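¿Qué hacemos cuando el río crece?

Un río no siempre lleva la misma cantidad de agua. En verano puede bajar tan poca que se ven las piedras del fondo. Cuando llueve mucho durante varios días, o cuando se derrite la nieve de la montaña, el nivel sube. Si sube tanto que el agua sale del cauce y cubre los campos o las calles, decimos que hay una inundación.

Los terrenos llanos que están junto al río se llaman llanura de inundación. El agua los ha cubierto muchas veces a lo largo de la historia y ha dejado en ellos barro fértil. Por eso allí crecen bien las huertas, y por eso mucha gente construyó sus casas cerca.

¿Cómo se sabe que el agua va a subir?

En el pueblo de Vurkari viven 3.788 personas. Junto al puente hay una regla muy grande pintada en un pilar. Se llama escala, y sirve para leer la altura del agua. Zahira Majimbun la lee todas las mañanas a las 8 y apunta el número en un cuaderno. En noviembre, que es el mes de más lluvia, la lee también por la tarde.

Río arriba hay un aparato que mide el nivel sin que nadie tenga que ir a mirarlo. Si el agua sube deprisa, envía un aviso al ayuntamiento. Una crecida tarda 6 horas en bajar desde allí hasta el pueblo. En ese tiempo se cierran los caminos de la orilla y se avisa a los vecinos.

¿Qué significan los colores?

Amarillo: hay que estar atentos y no acercarse a la orilla.
Naranja: hay que subir a un sitio alto las cosas importantes y tener lista la mochila.
Rojo: hay que hacer lo que digan los equipos de emergencia, aunque en tu calle todavía no haya agua.

La mochila de emergencia

Cada familia prepara la suya con lo necesario para pasar 24 horas fuera de casa: agua, comida que no haya que cocinar, una linterna con pilas, una radio pequeña, las medicinas que tome alguien de la familia y una copia de los documentos. También se mete una muda de ropa para cada uno, con camiseta, calcetines y algo de abrigo, dentro de una bolsa de plástico bien cerrada.
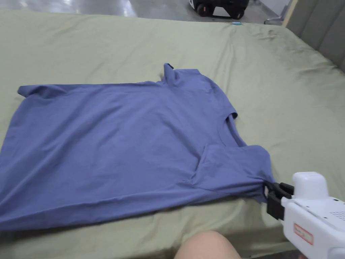
Cuadernos del Río, n.º 6 · pág. 8

Revisa la mochila dos veces al año. La ropa se queda pequeña y las pilas se gastan.

Si hay una inundación, recuerda:

No cruces nunca una calle con agua en movimiento, ni a pie ni en bicicleta.
No bajes al sótano ni al garaje.
No toques enchufes ni aparatos eléctricos mojados.

Palabras nuevas

Cauce: lugar por donde corre el río.
Crecida: subida del nivel del agua.

Texto: Habibur Dewan. Revisión: Anoma Sultana.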